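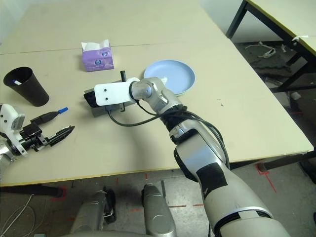
Purnon racing wheel and pedal set: a long-term review

I'd wanted a proper wheel for years, mostly because I grew up watching motor racing with my dad and shouting at the telly about braking points I had no business having opinions on. So when the Purnon came down in price last November I gave in, and I've now had it long enough to say something useful (I hope!).

Setting it up took me most of an evening. The clamp is the weak point, and I'll get that out of the way first. It needs a thick, sturdy desk, and on my old one it crept forward every time I leaned on the brake, until I was practically driving lying down. A scrap of rubber matting under the jaws cured it, but you shouldn't have to go hunting in the shed for a thing like that.

Once it's fixed down, though, what a lovely bit of kit. You feel the front tyres starting to let go well before the car slides wide, and I found I was catching little wobbles that would have had me in the gravel on my old gamepad. I ran a 14-lap race in the wet on my second night and finished it, in one piece, in nearly last place, and went to bed as pleased as if I'd won the championship.

The pedals are more of a mixed bag. The throttle is smooth and light, the brake is good and firm after the first inch or so, and the clutch feels like treading on a sponge. I've stopped using it and just change gear with the paddles, as the real drivers do, so that's my excuse.

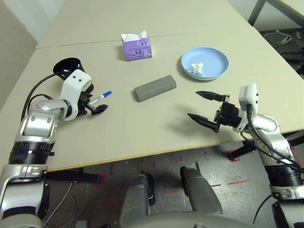
Endang Tarigan wrote in to say that the brake gets better if you swap the rubber block inside it for the harder one in the box, and that I'd probably been locking up into every hairpin without knowing why. I had! I changed it over that same night and found 2 seconds a lap at my favourite track, all of it in the slow corners.

Noise is worth a mention if you share a house. The wheel itself hums and that's all, but the paddles clack loudly enough to be heard through a wall, and I now keep my racing to before ten at night.

Would I buy it again? Yes, and I'd put a bit aside for a decent stand at the same time. The Brudik folding one is next on my list, once I've worked out where on earth it would go.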